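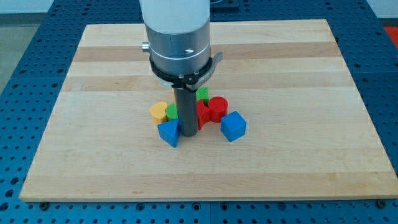 Coloured blocks grouped on a strip-jointed wooden board.

Sorting and stacking games on a wooden board

Posted 1/28/23 in Table Play

A plain wooden board and a handful of small plastic blocks will keep a rainy Saturday going far longer than you'd think! I love this one because the board gives the game an edge, so the pieces stay put and everybody knows where the playing area is.

What you need

A flat board, at least 400 mm long (ours came from Skondton, and a big chopping board does the job too)
Small blocks in several colours and shapes – cylinders and triangular prisms are great together
A tray or bowl for the spares

Setting up

Wipe the board and let it dry. Put it on a steady table, then tip the blocks into the middle and push them into a close huddle. Mix the colours up well, with a red next to a green and a blue poking out at the front.

Game one: out of the huddle

Take turns to lift out a block without moving its neighbours. Start with the ones on the outside. The prisms are the tricky ones, as their corners catch on everything, so pinch them by the flat ends and lift straight up. If another block shifts, put yours back and pass the turn.

Game two: colour corners

Give each colour a corner of the board and move the blocks there one at a time. When that gets easy, play it again by shape – suddenly the red cylinder and the red prism have to part company, and it's a whole new puzzle!

For 2 players, set a timer and swap halfway through. Store the blocks in a lidded tub, and keep them well away from babies and toddlers.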